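How Does a Museum Look After Its Collection?

Parnilia Museum: Learning Pages for Ages 8 to 11
Last updated 2021-11-22

When you visit a museum, you see the objects that have been put on show. Most museums own many more things than they can display at one time. At Parnilia Museum there are 2,866 objects in the collection, and 705 of them are on show in the public galleries. The others are kept in the stores, where they are looked after until they are needed for an exhibition or for study.

This page explains how that work is done. Words in capital letters are explained at the end.

What is a collection?

A collection is a group of objects that a museum has promised to keep safe. Some objects are very old, such as the clay lamps in the Linum Room. Others are quite new. The museum owns a bus ticket machine from the Flolard Transport Company and a set of school dinner trays, because these things tell us how people lived and what they used every day.

Not everything that is offered to a museum can be accepted. Before saying yes, museum staff ask where the object came from, who owned it, whether there is room for it and whether the museum already has something similar.

Giving an object its number

Every object that enters the collection is given its own number. This is called an ACCESSION number. It is written in a large book, the register, and it is also entered on a computer. The number is then marked on the object itself in a place where it will not spoil the way it looks. On a cup, for example, it may be written underneath. On a coat, it is sewn inside on a small cotton label.

Numbers are important. Two brown jugs may look exactly the same, but one may have come from a farm kitchen and the other from a ship. If the numbers were lost, their stories would be lost as well.

What can harm an object?

Light makes colours fade. You may have noticed this on a poster that has hung for a long time in a sunny window. Fading cannot be put right afterwards, so the lamps in some galleries are kept low.

Damp air helps mould to grow and makes iron rust. Very dry air can make wood shrink and crack. The stores have instruments which measure the air day and night.

Insects are also a problem. Clothes moths lay their eggs on wool, fur and feathers, and the young moths eat what they find when they hatch. The museum has 33 sticky traps on its floors and shelves. Staff check all of them every March, when the weather begins to turn warmer, and again in the summer and autumn.

People can cause harm too, usually by accident. Bumps and drops are among the most common causes of damage — even in a museum.

Moving objects safely

Museum staff follow the same rules each time they move an object. They clear a space for it first. They take off rings, watches and scarves. They use 2 hands, and they never lift a cup or a jug by its handle, as old handles may have been mended and can come away. Small things travel in a tray with a lining, so that they do not slide or knock against a hard surface. A plain, light-coloured table is useful for this work, as a tiny piece that has fallen off is easier to see. 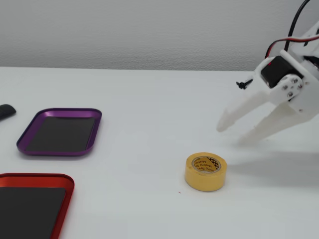 Who decides what goes on show?

The people who plan exhibitions are called CURATORS. They choose a subject, such as toys or farming, and then search the register for objects that will help to explain it. The Dwivedi Gallery on the first floor is changed each year. Delicate things, especially paper and cloth, are shown for a few months and then returned to the dark to rest.

Words to know

ACCESSION: the act of adding an object to a museum's collection.
CURATOR: a person who studies a collection and plans how it is shown.
REGISTER: the list of everything a museum owns.
STORE: a room where objects are kept when they are not on show.

Something to try at home

Choose a few things of your own, such as shells, badges or toy cars. Give each one a number on a small paper label. In a notebook, write the number, what the object is, where it came from and the date you were given it or found it. Please ask an adult before writing on anything.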